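Progress report, February
Review of the Druretti hand-held gripper kit
To: Vanderleia Brito, Grevau
From: Ghazala Zaidi, Clundico

Work done in this period

The rental of two Druretti kits started as planned. We collected 300 recordings of table tasks, and 192 of them passed the check of the marker tracking. This is less than we wanted. Most of the rejected ones have the same fault: the operator turns the wrist too far and the cube markers are lost for a moment. The supplier in Macedo has sent us a new calibration sheet, and we started to use it on Wednesday.

Comfort is acceptable. Operators tell us the grippers are light enough for a morning of work, but the cables pull a little when the arm is stretched. 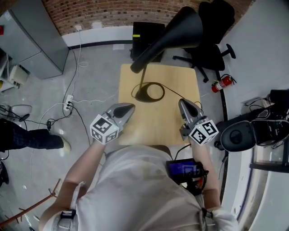
Operator at the small table with both grippers and the unit worn on the body.

Costs

We spent 724 dollars on spare fingertips and cables, which was inside the budget line for small parts. The rental invoice is not yet received.

Next steps

We will repeat the rejected tasks with the new calibration - the same operators, the same objects - and compare the loss of tracking. We ask Grevau to confirm the extension of the rental before the next report.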